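Home › News › Projects

Sirko table-clearing set passes review, second site to follow

Posted by Gifty Agyeman, 21st December

Votton has closed the first collection round for Sirko, its program for teaching a robot arm to clear and reset tables. The round produced 288 accepted demonstrations, all of them recorded by people working with hand-held grippers in furnished spaces. No robot arm was used at this stage.

Recording began in September at the Pillville site. Each operator carried one gripper and worked through a printed task sheet: pick up an item, move it to a marked spot, release, return to the start position. Items were swapped between sessions so that the same motion was recorded with different shapes and weights. A demonstration runs from the moment the operator lifts the tool off the table to the moment it is set down again.

The acceptance rules are stricter than those used in the trial last spring. A demonstration is rejected if position tracking drops out for longer than a set limit, if the fingers close on nothing, or if the operator moves the item with the free hand. Naledi Zulu, who wrote the checking script, said tracking loss was the most common cause of rejection, mainly during fast turns close to blank walls. Operators were then asked to slow down at the end of each reach, and the rejection rate fell in the sessions that followed.

"The model sees what the wrist camera sees and nothing else," Zulu said. "If the view is smeared at the moment of contact, the rest of the take is no use to us."

Background variety was treated as a requirement from the start. Earlier sets came from a single lab bench, and the resulting policy did poorly when the lighting changed or when people moved behind the work area. For this round, bystanders were left to go where they liked and no screens were put up. Kobina Appiah, who scheduled the sessions, said around 20 table positions were used, some next to windows and some on upper floors with a long view into the room.

Cliltel supplied the storage and the labeling tool. Each file now carries the gripper width, the tool path and a short text label for the task. Labels were entered by one person and checked by a second – a step that added two weeks to the schedule but removed most of the wording differences found in the trial set.

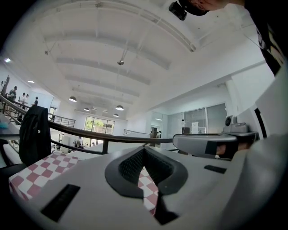
View over the gripper at an upstairs table with a checkered cloth, with the mezzanine railing and windows beyond.

Training on the accepted set has started, using two camera resolutions to see how much detail the policy needs. First tests on an arm will be limited to cups and folded napkins. Flatware is held back for now – thin metal parts gave uneven grip readings in the recordings, and Ekow Mahama is recalibrating the finger width sensor before those takes are used.

A second site is being prepared with the same task sheet and a revised set of items. Requests for access to the labels should go to Afia Kpodo at the Votton project desk.

Filed under: Sirko, data collection, manipulation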